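## Toy kitchens: worth it second-hand?

**Ladow** -- February 20, 2023
Our two-year-old wants a play kitchen. New ones cost silly money. Is used all right, or am I buying someone else's sticky?

**Hikier**
Used, always. Ours cost less than a takeaway and has outlived 2 sofas.

**Wovard**
Disagree. By the time you've replaced the lost bits you could have bought new. Get a cardboard box.

**Hikier**
A box lasts until March, Wovard. Then it's recycling with feelings.

**Bravo**
Somewhere in between -- skip the big units and get just a sink. Light blue one, basin and drain:
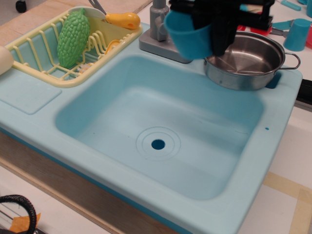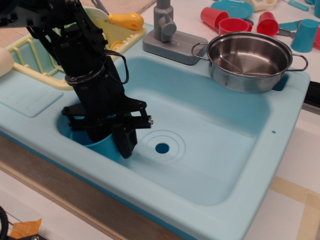
**Ladow**
Sold on the sink. Less keen on owning a toy bitter melon, as mine won't eat the real thing either.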